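Oiling a secondhand worktop, how many coats and what with?

Posted by Gratine, Friday

Hi all, hoping somebody can steer me right. We've taken on my aunt's old kitchen and I'm keen to save the wooden worktop, which has had no love at all for years. I've sanded it back (took me two evenings and most of my patience!) and now I'm stuck on what goes on it. My neighbour swears by varnish, my mum says any old cooking oil will do, and the chap in the paint shop tried to sell me three different tins. It gets used for everything in our house, bread, packed lunches, bike parts when I'm not looking. How many coats should I be planning on, and how long do I leave it in between?

Bleddyn Parri

Please don't use cooking oil, it goes sticky and then it goes smelly, and you'll be sanding again by December. I used Danish oil on mine and I'd do the same again. Thin coats, put on with an old T-shirt, wait ten minutes or so, then wipe off everything that hasn't soaked in. People skip the wiping and then wonder why it's tacky a week later.
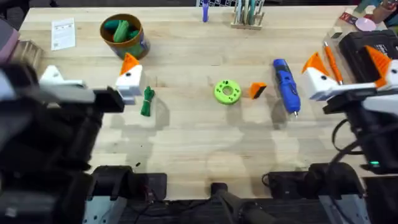

Coats depend on how thirsty the wood is. I gave ours four and the end by the sink got an extra one, overnight between each. If yours is a pale top made up of long planks like this one, go over it in the direction the planks run and finish each stroke right at the end, or you get lap marks that show up horribly when the sun's on them. I wouldn't chase little dark specks like the ones there either, I tried to sand mine out and only made a dip. Lay the oily rags flat outside to dry before you bin them, they can catch fire if you leave them scrunched up.

Womer

Varnish. Did mine once, never looked at it again.

Beddoe

I had varnish and it was lovely until it chipped by the kettle, then water got under and it went black. You can't patch it easily, whereas with oil you just rub the bad bit down and go again. What grit did you stop at, Gratine? If you went much finer than 240 it might not take the oil very well. My tin cost a fair bit but there's still half of it in the shed, and I top the worktop up whenever water stops beading on it.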